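Refurbisher weighs up robot arms for server strip-down, but the sums are still thin

May 5, 2023

Enditance, the computer refurbishing firm based on the Olley trading estate, wants to buy six robot arms to take apart old servers and desktop machines. The plan went to its board last month and a decision on the first payment is due before the summer. Anyone hoping to see a full set of costs will have to wait a bit longer.

The firm says the arms would do the dull end of the job: lifting out memory, unclipping processors, pulling coin cells and sorting boards for resale or scrap. At present that work is done by hand at two long benches, and Enditance says it can't find enough people who want to do it for more than a few months at a time.

Gülizar Dağdelen, who runs operations at the site, put the case to staff in a short briefing. "We are turning away lorry loads because we can't get through what we have," she said. "I would rather spend the money once than keep advertising the same jobs."

That is a fair complaint. Whether six arms would cure it is another matter. The paper shown to staff gives a target of up to 2000 boards a month once everything is running, and says nothing at all about how long "once everything is running" might take. The benches got through 1010 boards in November, the last month for which the firm has given a figure, and that was with two people off.

Two suppliers have quoted. Dallent offers a complete cell with the arm, gripper, wrist camera, guarding and a service contract in one price. Ionescu sells the arm and gripper alone and leaves the buyer to find the rest. Ionescu is a good deal cheaper on paper, as you would expect from a quote that leaves out half the shopping list.

The trial work so far has been on open cases with the lids already off and the board in plain reach. A person still does the unscrewing and clears the loose cables. None of that time appears in the supplier's figures, and on some of the older towers it must be most of the job.

The processor is the awkward bit. It sits in a metal frame with the memory slots close by, and there isn't much room for a pair of fingers to get in among the rest of the parts.
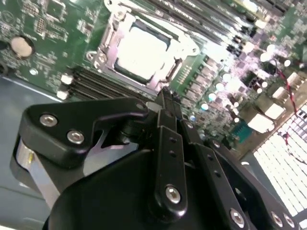 What the price leaves out

Spare fingertips are the first thing. Both quotes include one set per arm, and neither says how long a set lasts when it spends all day near metal edges. Dallent will sell replacements at a price "to be agreed", a phrase that ought to be struck out before anybody signs.

Then there is the setting up. Server boards differ from maker to maker and from year to year, and Enditance takes whatever its customers send. Each new layout means somebody sitting down to teach the arm where things are, or at least to check that it has found them. The budget has a line for training, but it covers 3 days for the whole site. I have known photocopiers that needed longer.

Floor space has been left out too. The cells won't fit where the benches stand unless the goods-in racking moves, and moving the racking means a new sprinkler layout. The landlord has been asked who would pay for that and hasn't answered.

Damage is the last gap, and perhaps the largest. A bent pin in a socket can turn a board worth selling into a board worth melting. The firm knows its breakage rate by hand, and Ms Dağdelen says it is low. There is no figure yet for the arms. She told staff that one would be gathered "as we go", meaning after the deposit has been paid.

A slower route

Some of those at the briefing asked why the firm couldn't rent a single arm and run it beside the benches through the winter. Ms Dağdelen said rental had been looked at and that the monthly rate was poor value against buying. She agreed to bring the comparison to the next meeting.

Enditance says no jobs will go. The present bench staff would be moved to testing and packing, on the same pay, and the paper does say so in writing. It doesn't say for how long.

Dallent's quote is held until the end of June. Ionescu's has no end date.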